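Home | Programme | Speakers | Talks archive | Venue | Contact

We use cookies to remember which talks you have looked at. Accept / Manage

Talk notes: "The Cable Is Not Where You Left It"
Brayan Cuervo, planning and control, Wivitz
Thursday, after lunch, so speak up

[Opening. Don't wait for the laptop people to finish fiddling.]

Good afternoon. My name is Brayan and I write planners. A planner is the piece of software that decides where the arm goes next, and is then blamed for everything the arm hits.

I used to give a talk about rigid objects. It was a lovely talk. You had a block, the block had a pose, you moved the block and the pose changed by the amount you expected. People nodded. Then somebody at Grerneck asked us if we could do network cables, and I said yes in a meeting, and I have been paying for that since December.

So today is the software side of two arms, one cable and one small white connector. I will talk about how we represent the cable, how the two arms share a plan, and what our logging looks like now that we've learned to log things. Questions at the end, please, unless I've got a sign wrong, in which case shout.

[Slide 2. The bench. Give them a moment with it.]

What you want from a test bench is that it be slightly hostile. Our planner is called Gatchalian, for reasons that made sense to the person who made the repository, and for its first few months it had only ever seen a bare table. It was magnificent on a bare table. Put a scroll case and a storage bin in the workspace and it would plan a path straight through both with total serenity.
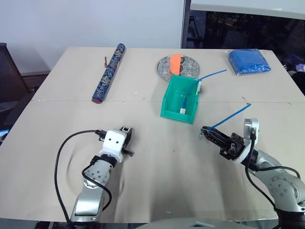
Slide 2: right gripper holding a cable end, second cable in the bin, assorted obstacles behind.

[Point at the bin first, then the two cables.]

Two blue cables, one table. For the perception people in the room, that's the whole problem in one slide. Our segmentation is colour-led, I'm sorry to say, and to it the cable in the gripper and the cable coming over the rim of the bin were for a long while a single creature with several heads. The tracker would start at the gripper, follow the cable up and away, lose it, and cheerfully pick up again on the other one.

The fix is dull. We seed the track at the gripper fingers, because the arm's own joint readings tell us where those are, and we grow outwards. Where the growing end meets a gap, we stop and say we don't know. We don't jump. The old code jumped. There is a comment in it saying "this should be fine", and I wrote that comment.

The other thing to look at is the metal plate behind the bin. All those holes. Depth cameras have views about shiny metal with holes in it, and they differ from one reading to the next. We ended up putting a box around the plate in the collision world and refusing to discuss it further. If you take one practical tip home, take the box.

[Slide 3. No picture, just the three lines of text. Read them slowly, they are the talk.]

A cable is a chain of points. We use 40. I've seen people use far more, and I've seen their laptops too.

Each point carries a position and a number for how much we believe it. Points near a gripper are believed. Points in the bin, behind a wall, under a loop, are believed less.

The planner may only grasp where belief is high. It may go near a low-belief stretch, slowly, and it pays for the privilege in the cost function.

[Someone always asks why not simulate the cable properly. Answer: we tried. The simulated cable was much better behaved than ours and had clearly been to a better school.]

[Slide 4. Two arms.]

Now, two arms. The textbook offers you one big plan with every joint in it, or two little plans and a traffic policeman. We began with the big plan. It was correct and it arrived after everyone had gone home. So it's the policeman now. Each arm plans for itself, and a thin layer called Rirnness decides who may enter the shared bit in the middle.

Rirnness has one rule that earned its place. The arm holding something has right of way. The arm with nothing in its fingers can wait, and it can wait with its gripper already open, so that when its turn comes it doesn't begin by having a think about its fingers.
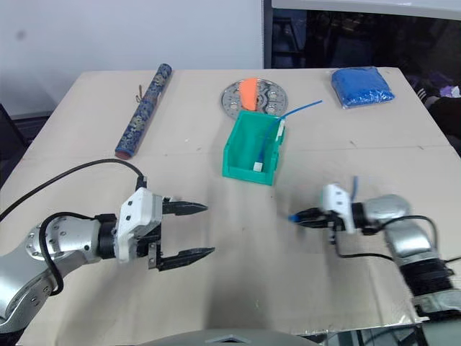
[Slide 5. Motion limits, or: why the slow arm got there first]

You'll have spotted the left gripper wide open and the right one closed on its connector. In Rirnness terms that is "ready" and "owner". Those are the only two words on the debugging display, and I fought hard to keep it at two.

The speed limit comes from the cable, and this took me longer to accept than it should have. The arm is perfectly able to go faster. But swing a gripper with a cable trailing behind it and the tail goes wherever it fancies, and the 40 points then describe where the cable used to be. So we cap the speed of the gripper according to how long the free tail is. Short tail, quick. Long tail, funeral pace. On paper we gave away speed and in practice we stopped replanning every few moments, so the whole thing finished sooner.

The control loop itself is nothing special. Position control for the big moves, then a softer mode when the fingers are near something we mean to touch. The handover between the two is where all the bugs live. If your arm gives a little hop when it changes mode, check that you are starting the new controller from the measured position and haven't started it from the commanded one. Ask me how I know. Actually don't, there are people from Grerneck here.

[Slide 6. Logs. They will think this bit is boring. It is the useful bit.]

Each run gets a log, and every log gets a number. We are on 2,425. The first 1,000 are worthless, as we recorded what the planner decided and never what it had been looking at when it decided. You can read them and see a great many confident choices with no evidence attached, rather like minutes.

From 1,001 onwards we store the belief values, the collision world and the state of both grippers at every replan. It takes up a shocking amount of disk. It also means I can open any run, stop it anywhere and ask the planner the same question again with a newer version of the code. We call this the replay test. If the answer changes, somebody has to look at why.
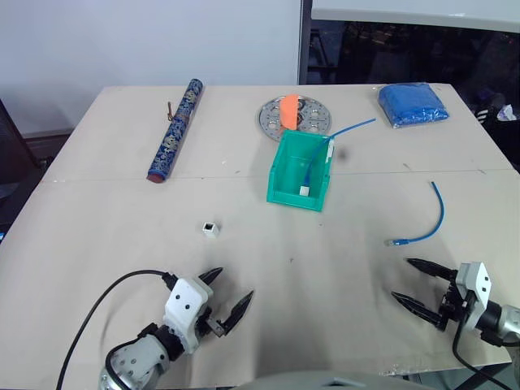 Slide 6: both grippers open and empty, shorter cable lying to the right of the bin, white block by itself on the left.

[Leave this up while you talk through the state file.]

I like to show this state because it looks like nothing and the planner finds it very hard. No arm is the owner. Rirnness has no one to give way to. In the old version both arms would politely decline to move, for ever, like two people at a door. So there's a tie-break now: whichever arm has the nearer high-belief grasp goes first. Here the cable with the plug on it is over on the right arm's side and the small white block is over on the left's, so the sensible split is fairly clear to you and me. It was not clear to the code until we let it score both tasks at once.

Look also at that block. Same colour and much the same size as the one in the bin. Our object list keeps a history for each item, and for a time the two would swap histories whenever an arm passed between them and the camera. The planner would then set off for the bin, very sure of itself. We now hold an object's identity through a blocked view unless something has been near enough to move it. That change was 42 lines, most of which are me arguing with myself in comments.

[Slide 7. What still doesn't work. Be fair.]

Cable crossing itself. We see a crossing, we don't reliably know which strand is on top, and pulling the wrong one makes a knot.

Anything in shiny clear wrapping. The packet at the back of the table changes shape according to the depth camera's mood. Box around it, as before.

Recovery. When a grasp slips, we open, back off and start again from scratch. A person would just pinch harder or shuffle their fingers along. I'd like to get there. I have been told I may not promise it in a meeting.

[Slide 8. Contact details and the repository link. Check the link works BEFORE the talk this time.]

The replay tool is the part I'd suggest you borrow, even if you never touch a cable, and I would suggest you never touch a cable. It doesn't depend on Gatchalian and it will read logs from most things if you write a small adaptor.

[If there's time: the story about the sign error. If there isn't, straight to questions. Repeat each question for the back row.]

Last updated: December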